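第三章　示例从哪里来
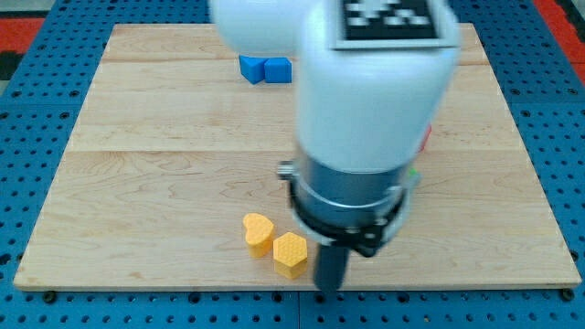
有位读过本书初稿的读者来信问，既然学习系统最后总要自己摸索，何必花整整一章去讲怎么攒示例，直接从网络结构讲起不是更痛快吗？信写得很客气，末尾还补了一句，说他班上的学生多半会跳过这一章。

这封信我在桌上放了好些天。跳过当然可以，书是各位自己的，从哪一页读起都行。不过我还是想请大家在这里多坐一会儿，因为我自己当年就是跳过去的，后来又灰溜溜地翻了回来（那是十一月，实验室暖气还没来，我记得很清楚）。

那时我们在奥沃斯代尔做一个叫“洛尔努里耶”的小项目，任务听上去简单得有点不好意思说出口：让机械臂把木板上的小块推到指定的位置。方块、六棱柱、心形块，颜色各异，大小差不多。我们前前后后录了1126段示例，兴冲冲地拿去训练，结果机械臂推方块推得有模有样，一碰到心形块就慌了神，推着推着便歪到一边去。大家先怀疑学习率，又怀疑网络太浅，折腾了好一阵，最后才老老实实坐下来，把录像一段一段地看。

这一看就看出门道来了。心形块的示例只有67段，而且几乎都是从同一侧起推的。操作员嫌它难控制，总是下意识地先挑顺手的做，这实在怪不得人，换了我也一样。平面的侧壁贴着推杆，稍微偏一点还能稳住；圆弧的侧壁就没有这么好说话，接触点挪一点，整块便转起来。系统没见过这种情形，自然也就学不会怎么把它救回来。

所以本章讲的“示例”，指的是一段完整的记录：每一时刻机械臂看到了什么、关节处在什么角度、操作员给了什么指令，三样东西要在时间上对得齐。少了哪一样，或者对歪了，后面的训练都会跟着吃亏。至于那些推偏了又拉回来的片段，初学者往往觉得难看，随手就删掉，我劝各位手下留情，3.4节会专门谈它们的用处。

关于时间，也请大家心里有个数。一位熟练的操作员每小时最多可录15段合格的示例，刚上手的人常常只有8段，中间还要停下来重新摆放物块、检查日志、喝口水。摆放这一步尤其容易偷懒，总摆在老地方，系统便以为世界上只有老地方。我们后来改用吉廷斯摆放表，每录一段就换一行，照着表上的位置和朝向来摆，慢是慢了些，心里踏实多了。

本章余下部分这样安排：3.1节介绍遥操作的几种方式；3.2节讲起始状态怎样取样，摆放表的编法也在那里；3.3节讨论时间同步，所用的日志格式取自齐斯托诺工具包，手头没有的读者可以用附录二里的文本格式代替；3.4节谈失误与纠正。习题集中放在章末，第二题需要真正动手录一小批数据，请提前跟实验室约好机时。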